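How Does a Pocket Knife Stay Open?

A pocket knife folds in half. The blade swings out of the handle when it is needed and goes back in when the work is finished. But if the blade can swing in, why doesn't it close while somebody is cutting a rope?

The answer is a lock or a spring.

The oldest kind is the slip joint. A strip of springy steel runs along the back of the handle and presses on the end of the blade. You have to push quite hard to bend the spring, so the blade stays put for light jobs such as peeling an apple. It does not lock, and a strong push will fold it.

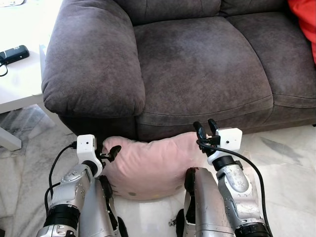

A lock back looks much the same from the outside. The bar along its back has a small hook at one end, and the blade has a notch. When the blade opens, the hook drops into the notch with a click. To close it, a grown-up presses the other end of the bar, which lifts the hook like a see-saw.

The third kind is the liner lock. Inside the handle is a thin sheet of metal, bent a little to one side. When the blade is open, the sheet springs across behind it and blocks the way back.

Tihomir Vukčević mends knives at a workshop in Drukudby. He took apart an old Vasić lock back for us and laid the pieces in a row. There were 17, and the smallest was a washer thinner than a fingernail. Pocket fluff is what he finds most often. It packs into the notch and the hook can't drop all the way in.
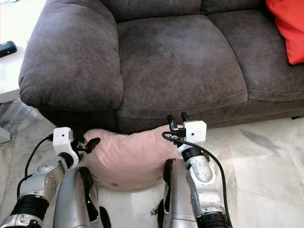
The sofa has a thick, rounded armrest.

Steel for the spring has to be heated and cooled with care. Too soft and it stays bent. Too hard and it snaps. A good spring can be bent thousands of times and still go back to its own shape.

You can feel how a spring works with a plastic ruler. Hold one end flat on a table, press the other end down gently and let go. It goes back to where it started.

Knives are for adults to handle. If you find one, leave it where it is and tell a grown-up.
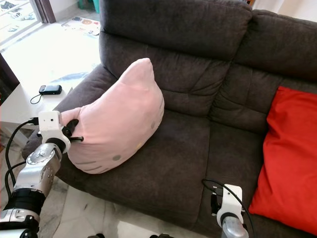

A cat-face pillow and a red one on the sofa.

Words to know

Notch: a small cut in the edge of something.
Pivot: the pin that a blade turns on.
Washer: a flat ring that helps parts turn smoothly.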